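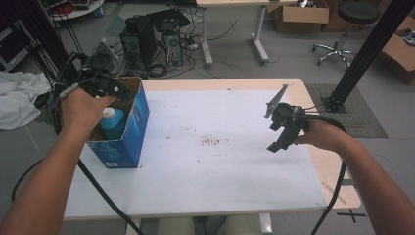 4. El espacio vacío como indicador: qué mide y qué se le atribuye

La literatura sobre envases de comercio electrónico ha adoptado con rapidez la proporción de espacio vacío como medida de eficiencia. La idea es sencilla y quizá por eso ha tenido tanto éxito: se resta al volumen interior de la caja el volumen del producto, se divide el resultado entre el primero y se obtiene un porcentaje que cualquiera entiende. En esta sección sostenemos que ese porcentaje se entiende peor de lo que parece, que las dos operaciones que exige admiten variantes de peso y que buena parte de las mejoras publicadas podría explicarse por el cambio de una variante a otra.

Empezamos por el volumen interior. El protocolo Flastley lo calcula a partir de las medidas nominales del fabricante, con la caja cerrada y las paredes rectas. El índice MacKinnon parte de una medición manual tras el montaje. Ambos procedimientos dan valores parecidos en cajas pequeñas de cartón rígido y se separan a medida que crece el formato, cuando las paredes ceden hacia fuera y las solapas dejan de coincidir en el centro. Ninguno de los dos documentos indica qué hacer con las solapas que se doblan hacia dentro, y en los informes consultados hemos encontrado el espacio bajo ellas contado como útil, contado como vacío y, en un caso, repartido a partes iguales sin más explicación.

El volumen del producto plantea un problema mayor. Los formularios de ambos métodos piden largo, ancho y alto, es decir, el prisma que envuelve al objeto. Para un libro la aproximación es buena. Para una botella de plástico con tapón, como la que aparece en el interior de la caja azul de la figura 2, el prisma incluye el aire que rodea al cuello y a los hombros del envase, que pasa así a contabilizarse como producto. Una empresa que venda sobre todo artículos cilíndricos o cónicos obtendrá de este modo cifras de espacio vacío mejores que las reales, y las obtendrá sin haber tocado una sola caja. No acusamos a nadie de haberlo hecho a propósito. Señalamos que el método lo permite y que ninguno de los informes revisados ofrece los datos necesarios para descartarlo.

Figura 2. Caja de cartón azul abierta por la parte superior, con las solapas interiores marrones a la vista y una botella de plástico azul claro con tapón blanco en su interior.

El caso de Irska es el más citado y merece algún detenimiento. La plataforma comunicó un descenso notable del espacio vacío tras sustituir su catálogo de cajas por otro más amplio, y esa cifra circula desde entonces como prueba de que la diversificación de formatos reduce por sí sola el desperdicio. El informe original se apoya en una muestra de 300 envíos antes del cambio y otra de 300 después. La primera se tomó en diciembre, en plena campaña; la segunda, en abril. Cualquiera que haya trabajado con datos de comercio minorista sabe que los pedidos de esos dos meses se parecen poco: en diciembre abundan los artículos de forma irregular y los lotes combinados, y en abril predominan las reposiciones de un solo producto. El informe dedica al asunto una nota al pie en la que se afirma que el efecto estacional es «previsiblemente menor». No se dice quién lo previó ni con qué datos.

Hay otra dificultad en el mismo informe. Las mediciones de diciembre siguieron el protocolo Flastley y las de abril el índice MacKinnon, según se desprende de los anexos, aunque el texto principal habla todo el tiempo de «la metodología habitual». Repetimos el cálculo con los datos de abril aplicando las medidas nominales y la mejora se reduce de forma apreciable — no desaparece, pero deja de ser la cifra espectacular que recogieron las notas de prensa. Con los datos de diciembre no pudimos hacer la operación inversa, porque las mediciones manuales no existen.

El conjunto de Ovomgate es más sólido, o al menos más transparente. Comprende más de 600 envíos, todos medidos con el mismo procedimiento y por el mismo equipo, y publica las dimensiones de cada artículo. De ellos, 200 incluyen además una medición por desplazamiento de material granular, que permite comparar el prisma envolvente con el volumen efectivo. El resultado es incómodo para los partidarios del indicador. En los artículos prismáticos la diferencia es pequeña. En botellas, frascos, tubos y piezas con asa, la ordenación de los envíos de mejor a peor aprovechados cambia lo bastante como para que algunos de los que figuraban entre los ejemplares acaben en la mitad inferior de la lista.

Conviene preguntarse también si el indicador apunta a lo que se quiere reducir. El espacio vacío interesa por sus supuestas consecuencias: más cartón, más relleno, más viajes. La relación con el cartón es defendible dentro de un mismo tipo de caja, y se debilita cuando se comparan tipos distintos, ya que una caja ajustada de doble pared puede pesar más que otra holgada de pared simple. En cuanto a los viajes, los vehículos de reparto urbano se llenan a menudo por número de paradas y por turno, antes que por volumen. No conocemos ningún trabajo que haya seguido la cadena completa, desde el centímetro ahorrado en la caja hasta el trayecto suprimido, y los que la dan por sentada suelen remitirse unos a otros.

Tampoco se ha atendido al producto que llega roto. Un recipiente alto en una caja ajustada tiene menos margen ante una caída que el mismo recipiente con holgura y relleno, y un envío repetido consume otra caja entera. Los anexos de Ovomgate registran las devoluciones, pero sin separar las debidas a daños de las demás, de modo que la pregunta queda abierta. Irska no las registra.

Nada de lo anterior obliga a abandonar la medida. Dentro de un almacén, con un catálogo estable y una regla escrita sobre solapas y formas irregulares, puede servir para detectar errores groseros en la asignación de cajas. Lo que no autoriza es la comparación entre empresas ni la entre temporadas, que son justamente los dos usos más frecuentes. En el resto del artículo damos el volumen efectivo cuando está disponible y marcamos como no comparables los valores obtenidos a partir del prisma envolvente. La tabla resultante es bastante más corta que las publicadas hasta ahora, y varias de sus casillas están vacías. En la sección siguiente se detalla el tratamiento de los envíos con más de un artículo, para los que ni el protocolo Flastley ni el índice MacKinnon dan instrucciones.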